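On 29 November 2025, Mechthild Steiner wrote:

> Does anyone still have the plastic bowls and cups from the July picnic? Plelham would like to borrow a set.

Mechthild,

I have them. There are blue and lime green bowls, a big magenta one, and a few cups in mixed colours. The green cloth can go with them if they want it.

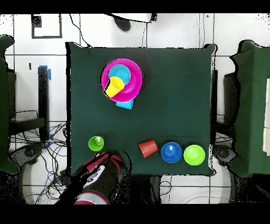 I can drop everything at Surham on my way to work. Please ask them to bring it back washed.

Vratislav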